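# About Norkow Kitchen School

Norkow is a small cooking school on the second floor of the old Hudero building. We teach adults who want to cook dinner at home and don't know where to start. Most of our students have never taken a class before.

The school began as an evening course at the Troda community center. When the course outgrew the room, we moved here and added a second kitchen. We now teach 1,000 students a year, and many of them come back for another term.

## What we teach

Our main course is Home Basics. It covers knife work, rice and beans, roasting, soups, eggs, and how to shop for a week of meals. Classes run two hours and end with everyone eating what they made. Bring a container if you want to take leftovers home.

We also offer short courses in bread, pickling, and summer vegetables. The bread course fills up first, so sign up in January if you want a spring place.

## How classes work

Recipes are printed and yours to keep. Aprons and knives are provided. Please wear closed shoes and tie back long hair. Tell us about any food allergies when you register, and again on the first night.

Tuition is due before the first class. If you miss a session, you can make it up with another group during the same term.

## Where to find us

Use the Yadav Street entrance and take the stairs or the elevator to the second floor. Street parking is free after 6 p.m. The office is open in the afternoon for questions and sign-ups.

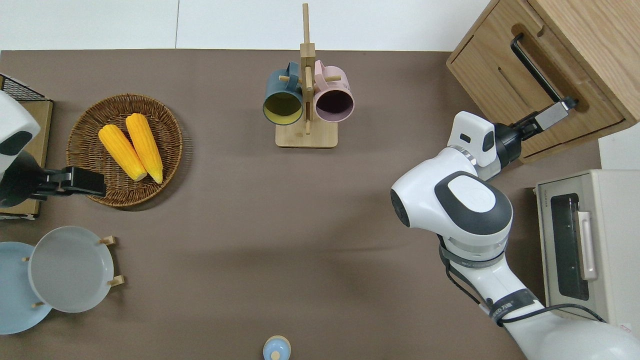
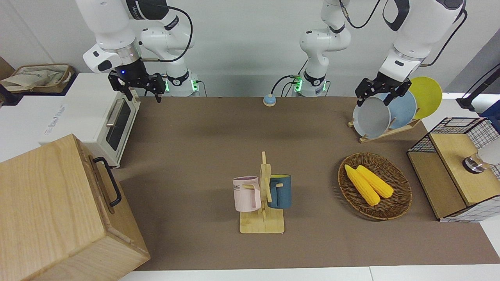
*Top: corn in a wicker basket. Bottom: the toaster oven and dish rack.*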